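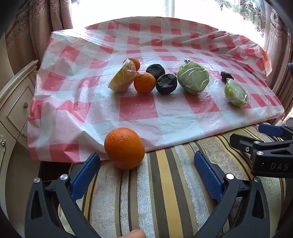 Pink and white checkered table cover, by the window with fruit and cabbage.

# Markow Checkered Table Cover, Pink and White

The Markow cover is a light plastic tablecloth for the kitchen, the balcony or any table where food is washed, cut and sorted. It comes from our Ukville line of home goods and we have sold it in the same pink and white check from the beginning. Customers sometimes ask for blue. At this time there is only pink.

The surface has a shine and it reflects the window if your table stands near one. Some people like this very much and some prefer a dull surface. If you are in the second group, please look at our Plikville cover, which is matte and a little heavier.

## Size and material

| | |
|---|---|
| Item number | 2,229 |
| Width | 95 cm |
| Length | 197 cm |
| Material | Soft plastic, one layer |
| Backing | None |
| Pattern | Checks, pink and white |
| Edge | Cut straight, not sewn |

The cover can be made smaller with normal household scissors. Follow a line of the checks and the cut will be straight without a ruler. We can not take back a cover after it has been cut.

## Creases on the first days

The cover is sold folded. When you open it there will be creases, and when it lies loosely over a table you will also see small wrinkles between them. Both are normal for a thin plastic of this kind. Leave it on the table over night in a warm room and most of the creases become softer. Please do not iron it, also not with a towel in between. Yurani Mamani from our shop tried this for us on the lowest heat and the cover stuck to the towel.

If you want it flat from the first hour, use four table clips at the corners. Clips are sold separately (pack of four, Poduval brand, steel).

## Use with fruit and vegetables

Whole fruit can lie directly on the cover. Oranges, melons with the peel on and dried fruit leave nothing behind that a damp cloth does not remove. A cut melon or a half cabbage should be wrapped before you put it down, mostly for the sake of the melon. Round fruit can roll on the smooth surface, so keep the oranges a little back from the front edge, or place them between heavier things such as a cabbage.

Two foods need more care:

- Beet juice and turmeric can leave a stain in the white squares if they stay for more than one hour.
- Very sticky dried fruit should have a plate or a sheet of paper under it in summer.

Do not cut on the cover. A knife goes through it at once and the table below will have the mark too.

## Cleaning

Wipe with warm water and a small amount of dish soap. Dry with a soft cloth, and dry also the underside if water has come there, or it will hold on to the table top and pull at the varnish. The washing machine is not suitable. Bleach makes the pink squares pale.

Hot pots and baking trays must stand on a trivet.

## Striped chair cushion

For the seats around the table many customers choose a striped cushion in beige, brown and olive with some yellow and white. The quiet stripes go well with the pink check, even if it sounds strange on paper. We carry a cushion in these colors with a terry top. It is washed at low temperature and dried lying down. Please note that it is not wipeable like the table cover.

## Price and delivery

The cover costs 9 dollars. We send it folded in a flat envelope. If you prefer it rolled on a tube, with fewer creases, write "tube" in the order comment. The tube is free when you order two covers or more.

Unopened covers can be returned within the month. The folded envelope should be sent back without tape on the plastic itself.

## A note on color

Pink looks different from screen to screen, and strong light from a window makes it paler. When the exact shade is important for you, ask for a sample square. Ebbe Åberg answers the sample requests and will put one in the mail with no charge.

Page updated January 29, 2022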